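Cell notebook, two-arm table
Sep 6, 2021, C. Yüksel

Both arms re-zeroed after the July cable swap. Mounting plate bolts checked on both, no movement at the witness marks. New kraft paper laid and pulled tight. Fold lines still show, and the table segmentation doesn't like them, so exposure is down one step.

Gripper on the long-reach arm opened and closed 300 times from the pendant. Faulted once at cycle 51, finger position timeout, then ran clean to the end. Connector reseated at the wrist. If it comes back, swap the Nemow cable before touching the parameters.
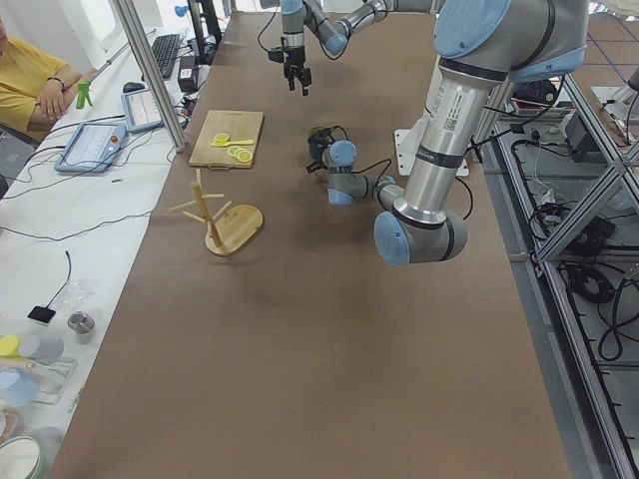 Folded pose for the second arm is now stored as PARK_B. The old one left the cable loop rubbing on the wrist joint. Run PARK_B before any large move of the other arm, as the elbow passes low over it. Speed limit stays at 5 per cent until the collision zones are redrawn.

Props for the reach check: mug tree, cutting board, yellow knife, lemon slices. Blue mug goes well over to the right, clear of the board.

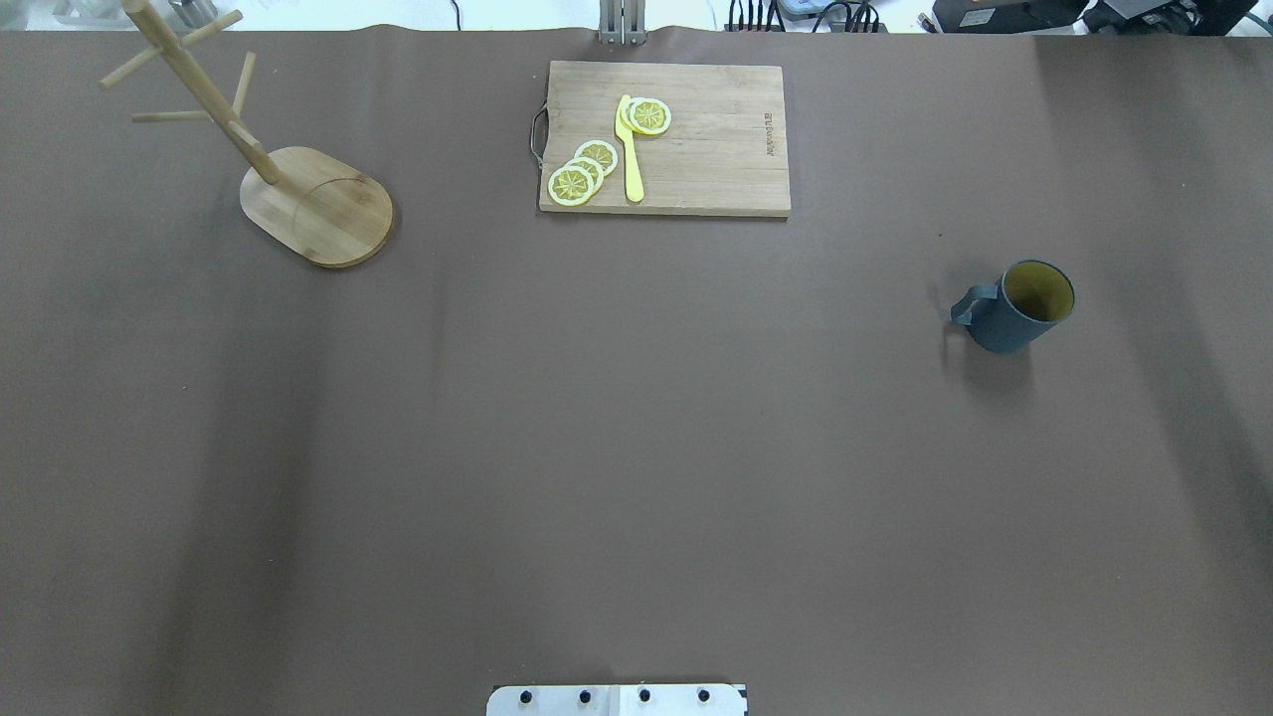

Open items

Head view calibration: use the four black screws on the base plate as the fixed reference. Old Celero target is retired.
Grease at 600 hours, both arms.
Cable bundle at the far edge needs a proper clip. Tkachuk to quote.
Log files copied to the Zolex share, folder cell_2.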